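Noria extends instrument reprocessing service to Prendilbridge

PRENDILBRIDGE, December – Noria, which cleans, sterilises and repairs reusable surgical instruments for clinics and small hospitals, has opened a second reprocessing site at the Ilimwood estate in Prendilbridge. The site will take its first customer loads on Monday.

The new unit has a washing area, a packing room and a separate sterile store. Used sets enter through one door and sterile sets leave through another. Eight washer-disinfectors are installed, with a planned capacity of 867 sets a week when all shifts are staffed. The existing site will continue to serve its current customers under unchanged terms.

Sets are booked in on arrival and checked against the customer's list. Missing or damaged items are reported to the clinic by 10 am on the next working day. Worn scissors and forceps are sent to the repair bench on the same premises, and a loan item is placed in the set where stock allows. Previously, repairs were sent out to a third party and returned separately.

"Most of the delay our customers reported was in transport and repair, and very little of it was in sterilising," said Aba Gyamfi, operations director at Noria. "Moving the bench into the same building removes one collection and one delivery from each repair."

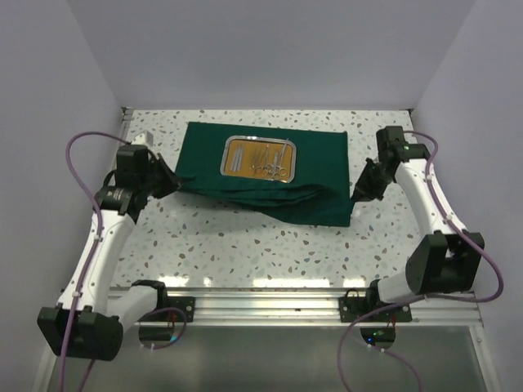 Ring-handled and straight instruments in a steel-rimmed tray on a green cloth.

Tracking is provided by Jalali, whose software records each set at booking in, washing, packing, sterilising and dispatch. Customers can view the record online and download it for their own audits. Cycle data is kept for 10 years. Customers already using the Jalali system need no new equipment. Others will be supplied with a hand scanner at the start of the contract.

The Prendilbridge site employs 50 people. Ama Bonsu, previously quality lead at the company's first site, has been appointed site manager.

"Test loads have been run on every machine and the results have been filed," said Bonsu. "We will add customers in stages, starting with dental and eye clinics, then day surgery."

Collections run twice daily on weekdays and once on Saturdays. Price lists and contract terms are available from the Noria sales office on request.

Ends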